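Tape measure reads short when measuring a table top for a cover
Asked by Pilar Palma – October 2, 2023

I need the size of a light wooden table for a fitted cover. Measuring hook to edge I get 91 inches. Butting the case against a wall and reading inside it, I get a different number every time. Which one do I order from?

2 answers

Tetsuya Shimada
Order from the hook measurement. The hook is riveted loosely on purpose – it slides by its own thickness so that pushing and pulling read the same. Do not glue it or hammer it tight. For inside readings, add the case length, normally printed on the case. Bending the blade into a corner and guessing is where your error comes from.

To check the hook, start at the 1 inch mark, measure something rigid, subtract 1 and compare. Clear the table first and lay the blade flat. A plate rim or a toy block under it will lift the blade and add length.

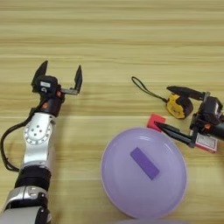

Measure both long sides and both short sides. Table tops are often out of square. Use the larger figure of each pair and add the allowance the cover maker asks for. Trollosell wants it in millimeters, so don't round before you convert.

Yokoyama3057
Had the same problem in February. Bought a new tape, problem gone. Mine was a cheap one though.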